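Folding on the bed
August 14, 2021
Filed under: laundry, small rooms

I moved back to Stavuvham in June, and since then most of the laundry in this house has been folded on a bed. The kitchen table is too small and usually has something sticky on it. The bed is wide, it's at a decent height, and in summer it has a straw mat over it, so there are no sheets to straighten afterward.

I used to fold whatever came off the line first. That meant shirts on top of towels on top of jeans, and then I'd take the whole thing apart again to put it away. Now I sort by thickness. Thin cotton goes in one stack and the heavy things go in another – denim, knits, towels. The corduroy gets left for last and gets the whole middle of the mat to itself.
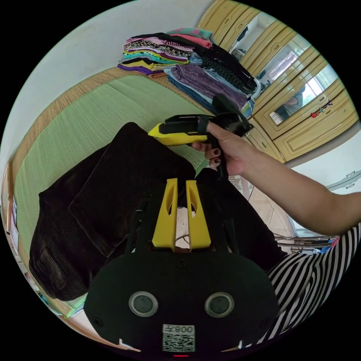
Why leave corduroy for last? It takes up the most room and is the slowest to fold, so it goes better once the other clothes are already in their piles and out of the way.

The ribs are the main thing. If you fold across them and press down hard, you get a crease that stays for days. I lay the garment flat, smooth it in the direction of the ribs with the side of my hand, and bring the sides in loosely. Then one fold across the middle, two if the shelf is shallow. I don't iron it. I tried once and flattened a patch that never came back.

Dark brown shows lint worse than black does, at least in my experience. I bought a lint brush from Jornimen that does a fair job, but a strip of packing tape wrapped around your hand works too.

If the fold comes out wrong, pick the whole thing up and start over. Tugging at one corner only moves the wrinkle somewhere else. 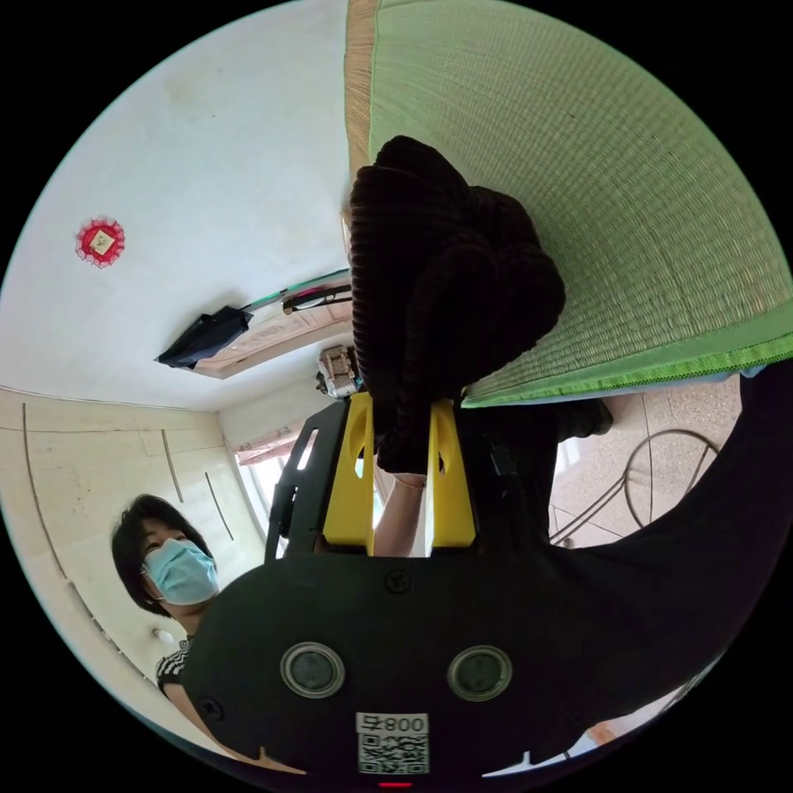
Dark brown ribbed fabric against the green mat.

A few words on the mat. A woven surface has some grip to it, and heavy cloth doesn't slide the way it does on a bedspread. The downside is that loose knits can catch on the border, where the straw is rougher. I keep sweaters toward the center.

With two people a big piece goes faster. One holds an end while the other straightens, then you walk the ends together. It's the same as folding a sheet, only heavier. 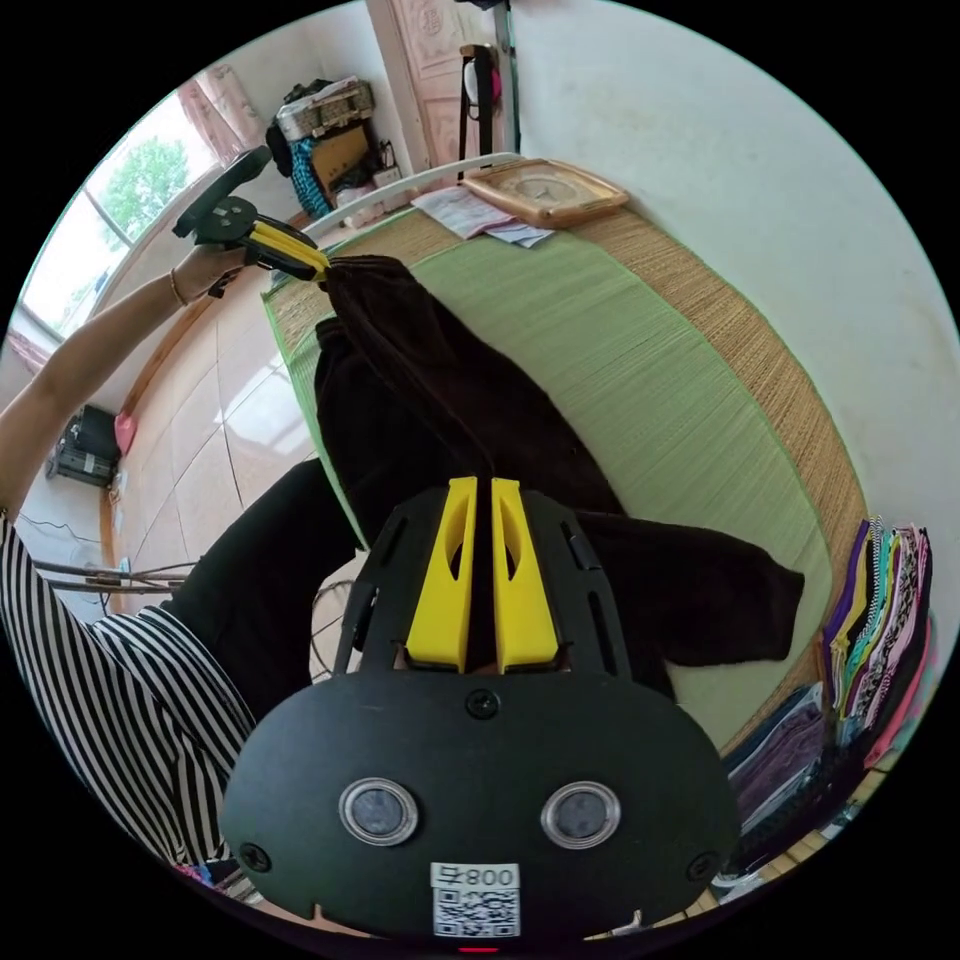
After that it's only a matter of putting things away, and I'm still bad at that part. The piles tend to sit until somebody wants to lie down. I looked at a set of drawers from Pemuder, but it was too deep for the wall I had in mind, and the narrower one was out of stock. For now I'm using 12 fabric bins, and the corduroy goes on top of a shelf where nothing can be stacked on it.

Next on the list is the winter bedding, which has been in bags since I got here.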